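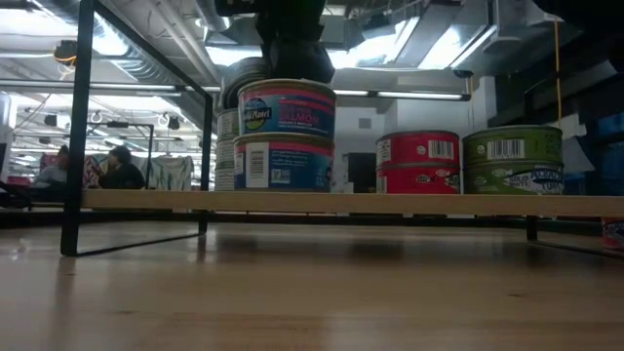

Shelf Appeal: Stacking Canned Fish on a Tabletop Riser
Retail Display Studio, Project 2 Report

1. Background

Our assignment was to design a small counter display for a grocery that does not have room for one. The shop we were matched with, Zabala, sells cheese, olives and an ambitious amount of tinned seafood out of a space the size of a school bus. The counter is already home to the register, a tip jar and a scale. Whatever we built had to fit in what was left over, and what was left over was mostly optimism.

We chose canned fish because it keeps. A group in last semester's class chose cut fruit, and the studio still remembers them.

2. The riser

The display is one long pale wooden plank on black metal legs. On the left the leg is a tall, thin rectangular loop that carries on well above the plank. On the right it is a short bracket tucked underneath. We named the design Baton, mainly so we could stop calling it "the shelf thing" in emails.

The tall side was meant to hold a price sign. The sign has been through several drafts and is still not finished, so for now the loop holds up one end of the plank and frames whatever is behind it. Our reviewers described this as "airy." We have decided to take it as praise.

The plank sits low on purpose. Our first version, Flisport, was taller and looked impressive until somebody leaned on the table. Getting closer to the tabletop cost us the storage space underneath, but it does leave a good dark shadow line that makes the plank look lighter than it is.

3. Arranging the cans

We limited ourselves to stacks of 2. Three looked more generous and also made people nervous about taking one, and a display that customers are afraid to touch is a museum.

Salmon went near the center-left. The blue label with its pink band can be read from a fair distance, and the word SALMON does most of the selling. The pale grey and white cans went behind it, slightly to the left. We argued about this for most of a Tuesday. In favor: it gives the row some depth. Against: you can barely see them. Both sides were correct and the cans stayed put.

Red and green went to the right, side by side, with a stretch of bare plank between them and the salmon. The gap was the best decision we made and the hardest one to defend, as every visitor to the studio tried to fill it.

4. What went wrong

Labels. We spent a long time on color and almost none on which way the cans were facing. The lower salmon can ended up presenting its barcode to the public, and one of the reds shows its barcode too. A round can has a great many possible fronts, and we found the wrong ones with real consistency.

Budget. The limit was 70 dollars. We bought our metal legs from Eson, a surplus shop near campus, and stayed under by skipping the felt pads, so the riser squeaks when it is moved.

5. Next steps

Turn the cans around. Finish the sign. Try the grey cans at the front for a week, with the salmon behind, and see who complains. Buy the felt pads.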